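The bin that taught itself, or so they say

Histcombe's new picking method promises a robot that learns without being told. Carmela Cocco would like to see the working.

Every few years somebody announces that the problem of picking things out of a box has been solved. The latest claim comes from Histcombe, a small research outfit in Brevutport, and it goes like this. Put a handful of unrelated objects in a bin. Let the arm try to pick one up and drop it in the bin next door. When the first bin is clear, swap the two over and carry on. The robot marks its own attempts, good or bad, and by the end of it has taught itself to grasp things it was never shown.

I like the idea. Most picking systems I have written about lean on somebody sitting at a screen, drawing outlines round bottles. Doing away with that would save a lot of dull work. My trouble is with the numbers, and with what has been left standing just outside them.

The method, which its makers call Paststead, was scored on 1499 attempts. Of those, 1191 ended with an object in the other bin. That is a success rate of a little over 79 per cent, and the press notice rounds it up to "four in five". Fine. But a further 239 attempts were thrown out before scoring because the system "could not settle on a grasp". Anyone who has run a packing line will tell you that a machine dithering over a box is a failure too. Put those attempts back in and the figure falls to nearly 69 per cent.

Guerra, the older method it was tested against, got no such kindness. Its hesitations were counted as misses. When I asked why, I was told the two systems "hesitate differently". Perhaps they do. The parcel is still in the box.

Then there is the matter of what goes in. A few small things, well spread out, on a hard flat floor, are a long way from a warehouse tote filled to the brim. Clutter is where these methods usually come unstuck, with one object lying across another and a third wedged beneath. The paper gives clutter 2 paragraphs, both near the end.

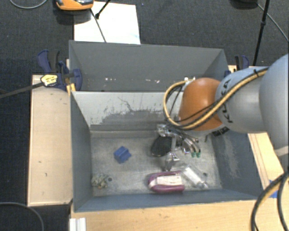
A KUKA arm with its gripper over the front bin, where four loose items lie on the floor.

To be fair to the team, they have not hidden their soft objects. Crumpled things are hard for any gripper, and see-through ones are hard for most cameras, and both kinds are in the test set. What I can't find is a table showing how each kind fared. An average taken over a solid block and a limp tangle tells me very little about either.

Histcombe says a fuller breakdown will be out in October, with the discarded attempts listed one by one. I have asked for the raw logs as well. If the rate on see-through objects holds up with the dithering put back in, I will happily write a warmer piece than this one. Until then I would keep the people with the outlines on the payroll.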